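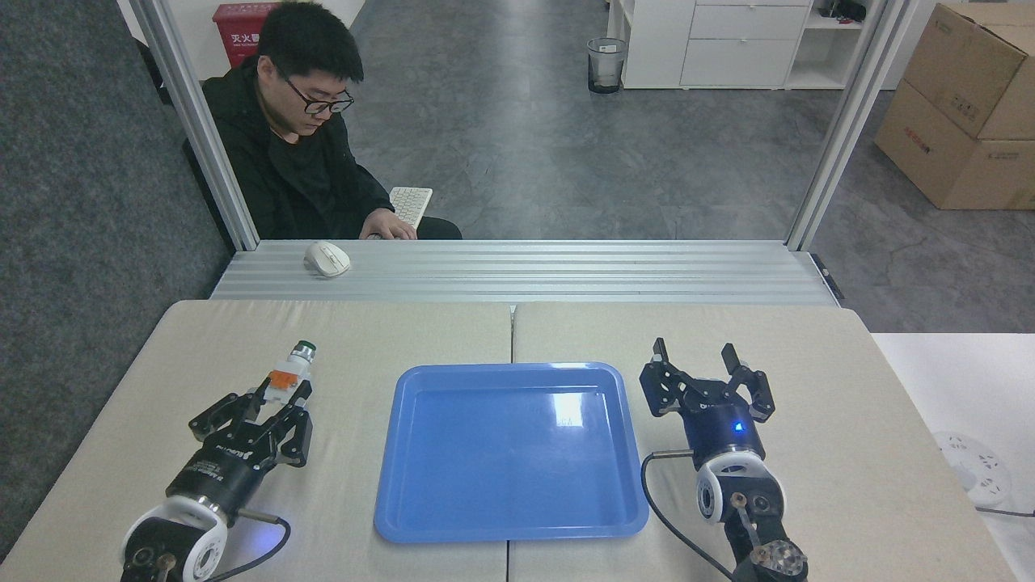

Cell Technician, two-arm bench (part time, evenings possible)
Prestmont site, Kirumance

We need one person to look after one cell. It has two arms, two grippers, an aluminum frame and a table in two panels. The last three ads we ran asked for a "passionate automation innovator" and brought us plenty of passion. This one asks for someone who checks cables.

The work: go over the gripper fingers before each session, look for rub marks where the cables loop at the wrists, put the tray back on its mark, square up the table panels at the seam, and write down what you did. The Vondlow service guide says the wrist joints need no attention for 2,000 hours. We don't believe it, and you shouldn't either. Our own check comes every 300. 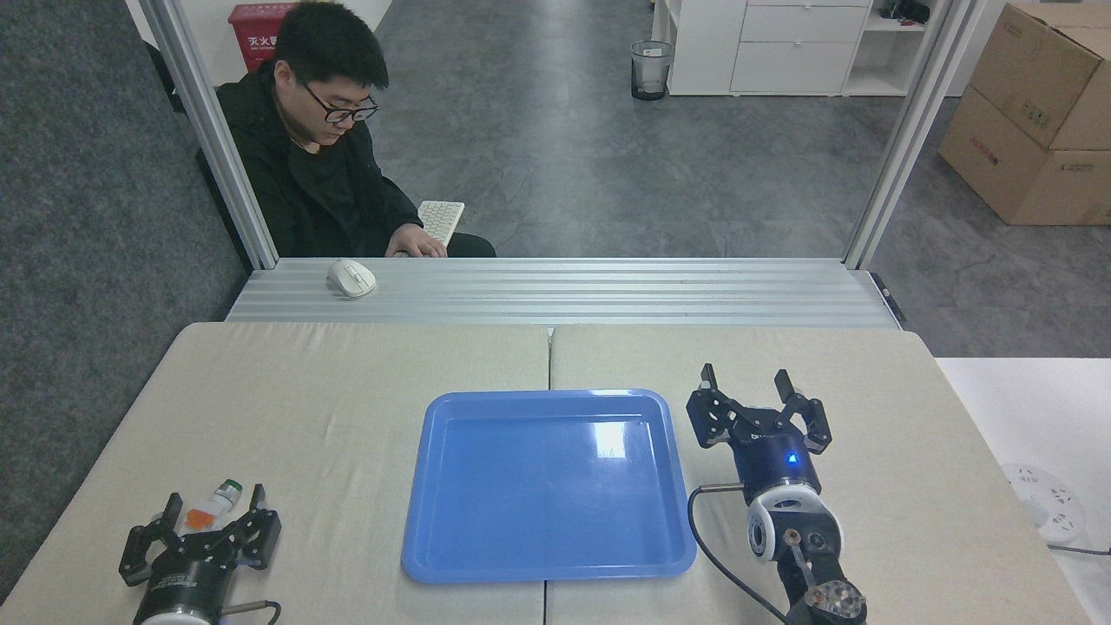

Châu Cù: I'd add that the log matters more than the wrench. I went through 177 entries in December and 13 of them said only "fixed." Fixed what?

You should have repaired something with a motor in it and be able to tell us how it broke again. Certificates are fine, but we won't ask for them. Training from Ó Briain counts if you remember any of it.

Pay is hourly and we'll give you the number on the first call. To apply, send one page about a fault you got wrong at first. No cover letter. Applications close 14 May 2023.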